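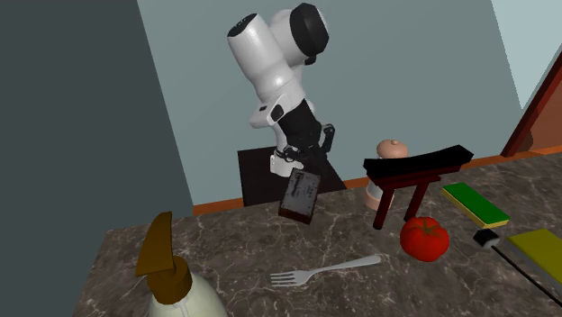

Funmilayo Idahosa wrote:
I would move the second arm out of year one entirely. Your line items assume hardware is the bottleneck, and by your own account most of the first two quarters goes to simulated kitchen work. Buy compute and one arm. Revisit in July.

benchline_ops
Replying to Funmilayo. The second arm is in there for availability. If the single arm goes back for service we lose the whole physical side of the project for however long the repair takes. For people joining now, the draft for year one:

Two arms (Woltus, mid-payload)
Two parallel grippers (Rileck)
One rendering and training server, 384 GB system memory
Simulator licenses (Drusosel), floating, three seats
Countertop fixture, pedestal mounts, safety scanner
Spares and calibration
Integration labor, outside contractor

The grant covers capital equipment. Labor and licenses come out of operating money, and operating money is tight. That split explains some choices that otherwise look odd.

Catríona Horgan
The spares line is too low. I have run two of these cells. Fingers, finger pads, cable dress packs and at least one full gripper should be on the shelf before commissioning. The gripper is the part that hits the counter.

Also, please break out the pedestals. A pedestal bolted to a real counter is a structural item. In the simulator you place a black block behind the counter and it never flexes. In the building you need a rigid base independent of the cabinet carcass, and facilities will want a drawing. Ours took longer to approve than the arm took to ship.

benchline_ops
Agreed on pedestals, I will split them out. What do you carry for spares as a share of hardware cost?

Catríona Horgan
We started too low and ended up a little over twice that. I would not quote you a percentage from a different cell. List the wear parts, get prices and multiply by how many you expect to break in a year. Then add one gripper.

tolerance_stack
I disagree with Funmilayo on the second arm, for a reason that hasn't come up. If you buy two identical arms in one order you get the same firmware, same controller revision and one integration effort. If you buy the second 18 months later you are integrating again. We had two controllers of the same nominal model with different safety I/O. The contractor billed for both.

Funmilayo Idahosa
Fair, but that is an argument for getting the vendor to hold a configuration. Ask Woltus for a quote with an option on the second unit at a fixed revision. They may say no. Ask before you tie up capital in an arm sitting on a pallet.

And look at utilization. benchline_ops, how many hours of operator time are in the plan for physical trials?

benchline_ops
302 hours across the year. One operator plus cover.

Funmilayo Idahosa
Then one arm is idle most of the year and the second is idle all of it.

tolerance_stack
Utilization is a poor measure for a research cell. Availability is what you pay for. A fire extinguisher has low utilization too.

Funmilayo Idahosa
A fire extinguisher doesn't need annual calibration and a controller subscription.

rmk_sim
Coming at this from the simulation side. The server line worries me more than the arms. 384 GB of system memory is fine, generous even. The missing information is GPU count, GPU memory and storage. Rendered camera streams fill disks fast, particularly when you keep a third-person view and a gripper view for every episode. We planned storage on the number of episodes we wanted to keep. We should have planned it on the number we generated, including the failures, as those turned out to be the ones people went back to.

What does your task set look like?

benchline_ops
50 tasks in the first release. All tabletop: pick a box and place it, cutlery, produce, cleaning items, plus a group of odd-shaped decor objects. Dark stone counter as the default surface, other surfaces swapped in by randomization. Clutter level varies by task. The gripper view runs on every task, with both jaws visible along the bottom so the policy has a reference for opening width.
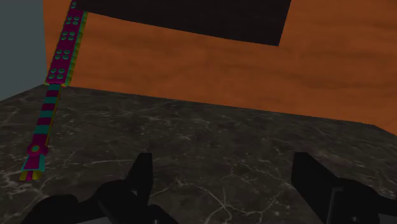
Storage is currently one array at RAID 6 with nightly copies to the department server. I had assumed we would discard failed episodes after a week. If rmk_sim is right about that, the array is undersized and I need to move money from somewhere. The obvious candidate is the third license seat, but that is operating money and can't be moved to capital.

rmk_sim
Keep the failures. At minimum keep the state logs for all of them and video for a sample. State logs are small and you can re-render from them if the simulator version is pinned. Pinning the version is free, so do it in any case.

On the seats: check how Drusosel counts headless instances. Under some licensing schemes each parallel worker takes a seat, and three seats would be useless for batch rendering. Get the answer in writing.

Catríona Horgan
Seconding that. Also on the surface: dark, veined stone is a reasonable default in simulation. If you intend to match it physically, buy an actual slab or a good printed laminate and put it on the list. Polished stone gives depth cameras trouble, and a dark object over a dark surface is a weak case for plain RGB as well. You will want a lighting line. There isn't one in your draft.

benchline_ops
There is not. Adding diffuse overhead panels and a dimmer.

quietshift
Does anyone have experience with Omoregie as the integrator? They quoted us for a similar cell and came in around 40 percent below the next bid. I could not tell what was left out.

tolerance_stack
Not with them specifically. When a bid is that low, look for three exclusions: risk assessment, acceptance testing, and travel after the first visit. Ask for each as a separate price. If risk assessment is excluded you are doing it yourself, and that is not a weekend job.

quietshift
Risk assessment is excluded. I just reread it. Acceptance testing is "by customer."

tolerance_stack
Then the gap is probably smaller than it looks.

benchline_ops
Revised draft, based on the above:

One Woltus arm, quote requested with a fixed-revision option on a second
Two Rileck grippers, one fitted and one on the shelf
Fingers and pads by count, prices pending
Server as before, GPU spec to be written out, storage raised
Drusosel seats on hold until the headless question is answered
Pedestal as its own line, with a structural drawing
Countertop slab and lighting as new lines
Integration labor with risk assessment and acceptance testing priced separately

tolerance_stack, I know you don't agree with the first line. If Woltus refuses the option I will go back to two arms.

tolerance_stack
Noted. Ask them for a loaner clause in the service contract as well. With a loaner I would drop my objection, provided the turnaround is stated in working days and they pay freight.

Funmilayo Idahosa
That works for me too. Post the Woltus answer when you have it. The lead time on the controller may decide this before the price does.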